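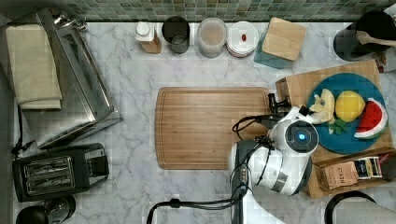
Unit 7: Budgeting for a Countertop Arm

The arm is the line everyone remembers. Most overspending happens in the lines around it, so list those first.

One-time costs
Arm, gripper and controller, quoted together. Trornley and Plalero both quote the gripper separately unless asked.
Cables, mounts and spare fingers. Order 2 sets of fingers.
Counter props: cutting board, tray, plate, toy fruit, boxed goods. The Jistness project spent $412 on props, more than it had planned.
Small appliances. Used ones are fine if the door and slots are standard sizes.

Recurring costs
Service contract, billed each January.
Replacement props. Toy food wears out faster than boards and trays – budget $161 per term.
Operator hours. These usually pass the hardware cost by the second year.

Planning notes
Measure the reach before ordering the counter. Leave slack in the cable run and mark where it crosses the work area.
Get the lead time in writing.

For next class
Read the Thái purchase file and mark every item missing from its first budget. Bring a one-page budget of your own, with shipping on its own line.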